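Home > Kitchen Storage > Jars and Canisters > Gradis Spice Jar, Black Lid

Gradis Spice Jar with Clear-Top Lid
Item no. 1065
Sold by Orkeo

Clear jar for dried herbs and ground or whole spices. The lid has a clear top set in a black metal rim, so contents can be checked from above when jars are kept in a drawer. The body is clear.

Specifications
Body: clear, round
Lid: round, black metal rim, clear top
Base: black, rounded
Pack size: 4 jars
Label sheet: 15 blank labels, white, self-adhesive

Labels
Labels fit across the lid or around the body. For drawer storage, apply to the lid and press from the center outward. The lid must be clean and dry. Labels accept print from most label makers - black capitals are easiest to read at arm's length.

Filling
Leaf herbs such as oregano can be filled to the rim. Leave a small gap for fine powders, which tend to cake against the lid.

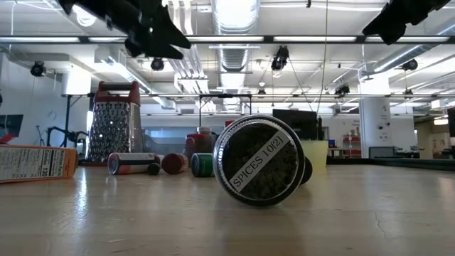 Jar on its side with dried herbs, label applied diagonally across the lid.

Care
Hand wash the lid. Do not soak the rim. Dry all parts before refilling.

Related items
Heffernan drawer insert
Prumlow label sheets, white

Product questions: Stojan Yordanov, Orkeo kitchen storage desk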